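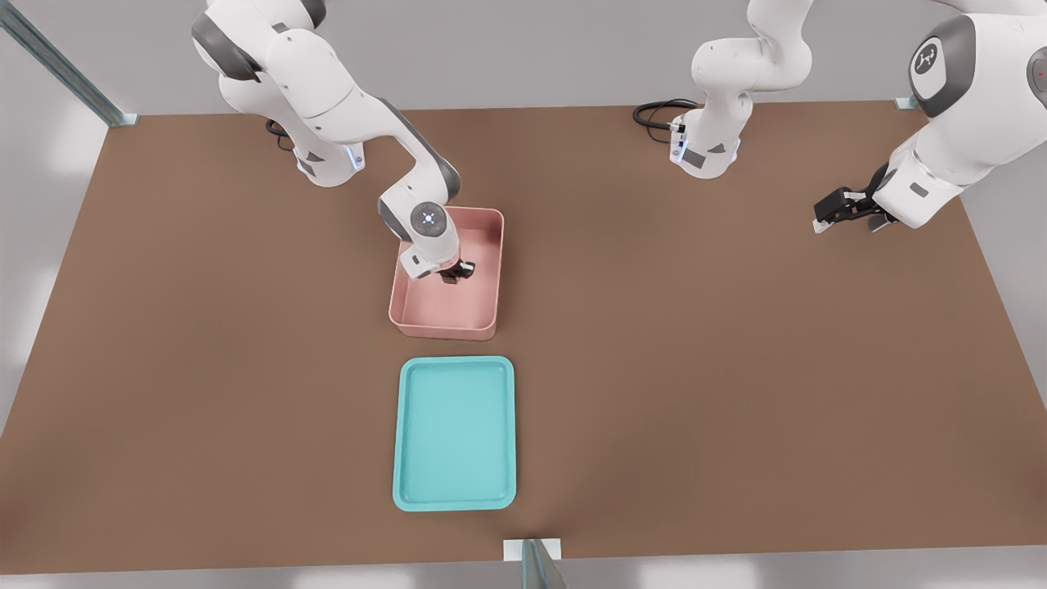

Markcombe have had the same ground since 1872 and the board wants to leave it by next July. I've read the statement twice now and still can't find the bit where anyone asked the people who stand there. Plenty on parking. Plenty on "matchday experience". We got a glossy brochure through the door, colour all the way through, and what's in it? Talk of the future. Well, my idea of the future is a Saturday-type crowd on the Pearce Road end with the rain coming in sideways and the left back getting an earful.

The new place holds 3000. We get 1000 on a good day. Do the maths. That's two thirds empty seats, and anyone who's played in front of empty seats will tell you what it does to a side. Dekell went down that road and their gates dropped inside a season. Lovely pitch. No noise. Relegated.

And the money. Coralie Gilchrist chairs the board and I don't doubt she loves the club – her dad played for it – but "we can't afford to stay" isn't an argument untill you show us the books. What does the roof cost? What does the drainage cost? If it's as bad as they say then print it and I'll shut up. Probably.

Armindo Fonseca put it better than me. He's coached here through three divisions and he told the supporters' meeting that visiting teams hate our ground, the slope especially, and he'd like them to go on hating it. Biggest cheer of the night. There were 70 of us in the clubrooms and standing room at the back, and not one board member got up to answer him.

I'm not against change. Fix the toilets. Put proper lights up so the women's team can train after six instead of trudging over to Rasix Park. Sell a decent pie, for once, at a price a kid can pay. All of that could be done where we are and most of it could of been done years ago.

Members vote at the end of the month. Proxy forms are at the clubrooms, behind the bar, you have to ask for them. Ask for them.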